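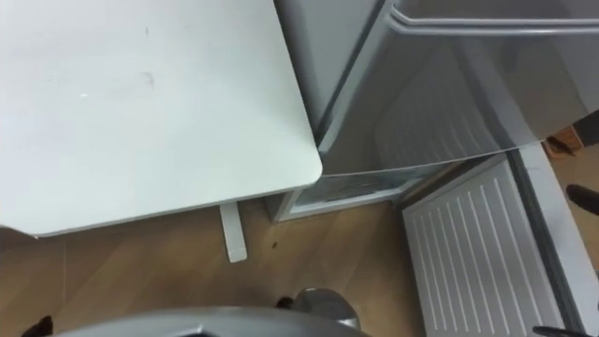
Zwischenbericht der Robotik-AG Watberg an die Plusell-Stiftung

Stand: 11. Februar 2021

Liebes Förderteam,

die erste Hälfte unseres Projektjahrs ist rum, und ich darf euch berichten, was wir mit eurem Geld und mit Bira so angestellt haben. Ich leite die AG jetzt im dritten Jahr und kann sagen, dass ich noch nie so viel Zeit mit einem Kühlschrank verbracht habe (meinen eigenen zu Hause eingeschlossen).

Woran wir gerade sitzen

Im Antrag stand ja ziemlich allgemein »Alltagsaufgaben mit zwei Armen«. Die Gruppe hat sich im Herbst auf eine Aufgabe geeinigt: Bira soll das unterste Fach des Kühlschranks öffnen, eine Flasche herausnehmen und sie auf den Tisch daneben stellen. Klingt nach einer Kleinigkeit, und genau so haben es die Jugendlichen beim ersten Treffen auch eingeschätzt! Inzwischen reden wir über die einzelnen Schritte wie andere Leute über Fußballspielzüge.

Das Fach liegt knapp über dem Boden, die Klappe geht nach vorn unten auf, und die Tischecke ragt fast bis an den Kühlschrank heran. Die Arme haben dadurch wenig Platz. Wir hätten den Tisch natürlich wegschieben können, aber die Gruppe hat abgestimmt und wollte es so lassen, weil es in einer echten Küche eben auch eng ist. Ich fand das mutig und habe es in den folgenden Wochen gelegentlich bereut.

Was schon läuft

Bis jetzt haben wir 104 Durchläufe aufgezeichnet, bei denen jemand aus der Gruppe die Arme ferngesteuert hat. Davon haben wir 31 wieder aussortiert, meistens wegen Zusammenstößen mit der Tischkante oder weil der Durchlauf mittendrin abgebrochen wurde. Das Aussortieren machen die Jugendlichen selbst, immer zu zweit vor dem Bildschirm, und wenn sich die beiden nicht einig sind, schaut ein drittes Augenpaar drauf. Da wird sehr ernsthaft diskutiert, manchmal länger, als das Aufnehmen gedauert hat.

Das Öffnen des Fachs klappt ferngesteuert mittlerweile zuverlässig. Wer steuert, fährt erst den Arm über den Rand, wartet kurz und zieht dann langsam nach unten. Am Anfang ging das alles viel zu ruckartig, und wir mussten die Höchstgeschwindigkeit herunterdrehen – seitdem ist es deutlich ruhiger im Raum, auch bei den Zuschauenden.

Das Greifen ist der schwierigere Teil und ehrlich gesagt auch der, an dem alle am liebsten arbeiten. Wir üben mit PET-Flaschen, und zwar mit vollen, denn bei leeren merkt man kaum, ob der Griff etwas taugt. Die linke Hand fasst die Flasche in der Mitte, die rechte kommt von unten dazu. 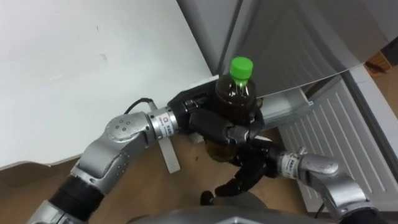 Die Absprache zwischen den beiden Händen war im Antrag gar nicht als eigener Punkt vorgesehen, sie ist aber zum Hauptthema geworden. Wenn die zweite Hand zu früh kommt, stupst sie die Flasche an und der ganze Griff sitzt schief. Kommt sie zu spät, hängt das volle Gewicht an einer Hand und die Flasche kann nach unten durchrutschen. Zwei aus der Gruppe haben deshalb ein Kommandosystem erfunden, bei dem eine Person nur links und eine nur rechts steuert und beide laut mitzählen. Von außen hört sich das an wie beim Rudern. Die Aufnahmen sind damit aber merklich sauberer geworden!

Was hakt

Das eigenständige Fahren ohne Fernsteuerung ist noch nicht so weit, wie wir es uns vorgenommen hatten. Von den letzten 10 Versuchen endeten vier mit der Flasche auf dem Tisch, bei den übrigen war meist schon im Fach Schluss. Ein Teil des Problems sind wohl die Spiegelungen auf der Kühlschrankfront, die je nach Tageslicht ganz anders aussehen. Wir nehmen jetzt bewusst zu verschiedenen Uhrzeiten auf und schreiben dazu, ob die Rollos oben oder unten waren.

Außerdem stand Bira im Dezember fast drei Wochen still, weil am rechten Handgelenk ein Stecker wackelte. Die Firma Žukauskas hat uns das Ersatzteil geschickt und sich am Telefon viel Zeit für die Fragen der Jugendlichen genommen. Eingebaut haben sie es dann selbst, ich habe nur die Schrauben gehalten.

Geld

Ausgegeben haben wir bisher 844 Euro, den größten Posten machen das Ersatzteil und zwei Festplatten für die Aufnahmen aus. Der Rest ging für Kabel, Klebeband und Getränke drauf (die Getränke waren Übungsmaterial, jedenfalls zunächst). Die Belege liegen als Anlage bei. Die Mittel für den Workshop sind noch unangetastet, die würden wir gern ins zweite Halbjahr mitnehmen, falls das für euch in Ordnung ist – gebt mir da bitte kurz Bescheid.

Wie es weitergeht

Bis zu den Ferien wollen wir die Aufnahmen mit wechselndem Licht fertig haben und danach neu trainieren. Im Mai soll Bira die ganze Aufgabe dann vor Eltern und Geschwistern zeigen, und ihr seid dazu natürlich herzlich eingeladen. Eine Untergruppe möchte bis dahin auch das Schließen der Klappe schaffen. Im Antrag steht davon nichts, aber bremsen mag ich sie auch nicht.

Viele Grüße aus Watberg
Die Leitung der Robotik-AG

Kontakt | Impressum | © 2021 Robotik-AG Watberg | Nach oben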